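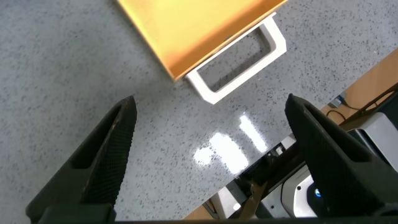
Could we please stop writing service instructions as if every shop had a full-time robot technician, Brurnov asked us in a note back in January, and could the guide cover the cables properly this time?

Fair point! I run the service desk at Voltolwood, and I've wanted to redo that guide for ages. So I'm very happy to announce the Kudel Care Plan, a new setup and upkeep routine for owners of our Kudel single-arm tabletop cell. It's out now, it's free to every registered owner, and the daily part takes 12 minutes once you've done it a few times.

VOLTOLWOOD RELEASES NEW CARE PLAN FOR THE KUDEL CELL

The plan starts with the arm powered down. You wipe the counter, then the textured faces of the gripper fingers, using a dry lint-free cloth (no solvent, please, I beg you). Then you look at the wrist. Most of the calls that reach my desk begin with a cable there: a loop that's been tied too tight, or a connector that has worked its way half out. Follow each wire with your finger from the gripper back to the housing, and if a connector wiggles, seat it again before you power up.

After that comes the handle check, which is my favorite bit. Set a small box with a pull handle against the wall, lay a couple of slices of toy bread off to the side, and send the arm to the handle at slow speed. You're watching how the fingers line up with the handle, and whether the cables have enough slack when the wrist gets down low. Keep a hand near the stop button the whole time.

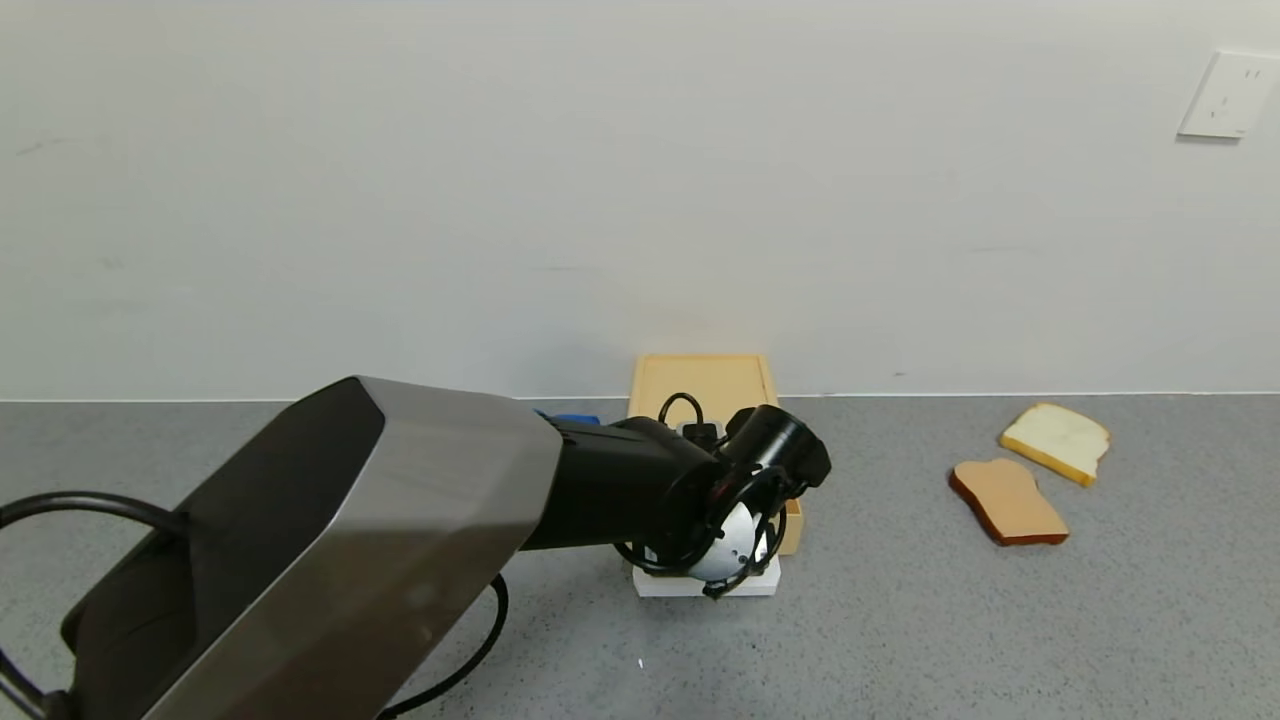
What's new in the plan

The old guide gave you one long checklist and wished you luck. We've split it into a daily look, a monthly service and a full reset. The monthly service takes 45 minutes and covers finger alignment, mounting screws, cable wear and a fresh calibration of the wrist camera. The full reset comes due at 2,000 operating hours, and you can do it yourself or book one of us to come out.

We've also changed the cable advice completely. We used to tell people to strap everything down snug, and I'll own up to writing that page myself. The new plan asks for an open loop at the wrist and a wider one back by the housing, then a slow run through the full reach with you standing right there

to see whether anything pulls. If it does, stop the arm, cut power, and give the loop more room before you try again. 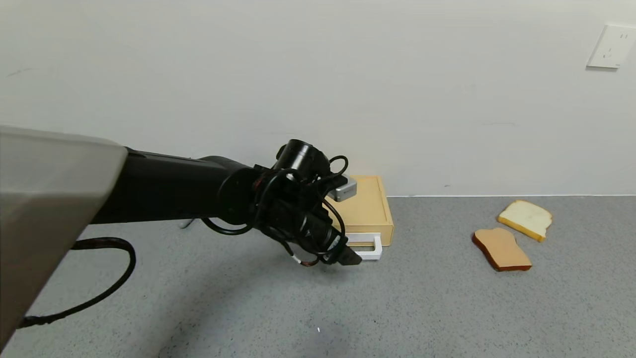
Finger alignment gets its own page, with much bigger drawings than before. Open the fingers all the way, compare the tips, and adjust the left one first. Close them on the test gauge from your toolkit and check that both faces touch it evenly. When the textured faces start to feel smooth, order a new pair from our parts partner, Rey, and swap both fingers together. I know it's tempting to change only the worn one (I've done it too), but a mixed pair never grips quite the same on both sides.

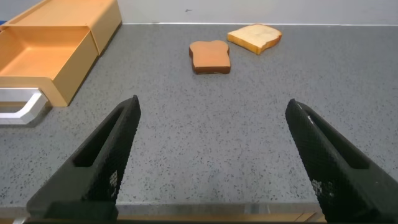
Run the handle check again after any finger swap, starting well back from the box and coming in slowly. Write the date and the operating hours in the log at the back of the plan, along with anything that looked odd to you, even if it went away. Those notes save me so much time when you call!

Availability

Registered Kudel owners can download the Care Plan from their account page, and printed copies ship with every new cell. Replacement finger pairs and cable sets are in stock at Rey. If you'd like us to do your first monthly service alongside you, ask the Voltolwood service desk for a visit. We answer the phone from 7 in the morning, and there's a decent chance you'll get me.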